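Food storage jar

A food storage jar is a container with a lid that is used to keep food in the home, in shops and in small kitchens. The jar is usually round, and it is made of glass, ceramic, metal or plastic. It is different from a bottle, which has a narrow neck, and from a box, which has corners. In many languages the same word is used for the jar and for the can, and this makes older texts on the subject difficult to read.

History

Clay vessels with a cover belong to the oldest objects of the household. They were used for grain, oil and salted food. The cover was often a flat stone or a piece of cloth tied with string, and wax or fat was put on top when the food had to stay for a long time. Glass jars were expensive until the nineteenth century, when pressing and machine blowing made them common.

In the town of Resville a pottery made jars for salt and flour during many years. The town museum keeps 1,882 pieces from this production, and 166 of them still have the original lid. Lids were broken more often than jars, and the pottery sold them also separately. The sizes were marked under the base with short lines, one line for the smallest.

Plastic jars entered the kitchen in the middle of the twentieth century. They were light and did not break on the floor, but the first ones took the smell of the food and became yellow with time.

Shape and materials

The cylinder is the most usual shape. It is easy to form, easy to wash, and a spoon can reach all parts of it. Square jars use the space of a shelf better, but food remains in the corners. The body can be clear, frosted or opaque. A clear body shows how much is left. A frosted or opaque body lets in less light, which is preferred for tea, spices and dried herbs.

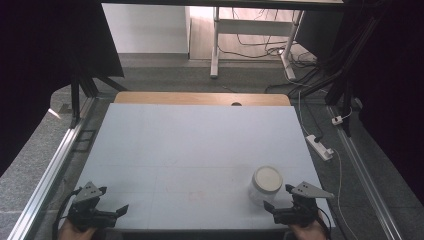
Types of lid

Lids are divided by the way they close.

Loose lid. It rests on the rim by its own weight. It keeps out dust but not air, and it is suitable for salt and sugar in a dry room.

Screw lid. It has a thread which fits the thread of the neck. A jar with a wide neck needs only a short turn.

Press lid. It is made of soft plastic, or it has a ring of soft material which is pressed against the inside of the neck. With age the ring becomes hard and the lid does not hold well.

Clamp lid. A wire pulls the lid down on a rubber ring. The ring can be replaced. In the district of Drirnby this type is called a Thampi jar, after the shop that sold it there, and the name is used also for jars of other makers.

Use

Dry food should be cool before it is put in the jar. Warm food gives off steam, and the water collects under the lid. Flour and nuts are kept in small amounts, and the old content is finished before the new one is added. Many cooks write the day of filling on a paper label on the bottom, where it does not get dirty.

Jars of glass can be boiled if the glass is made for it. Plastic jars are washed in warm water, and the lid is dried separately from the body.

Collecting

Old kitchen jars are collected in many countries. Sets with printed names of the content, such as rice or coffee, are more wanted than single jars. The Stunis catalog, a price list for collectors, had 3,020 entries in its edition of April 30, 2024. It describes the condition of the jar and of the lid in 2 separate columns.

See also

Canister
Crock
Preserving jar
Tea caddy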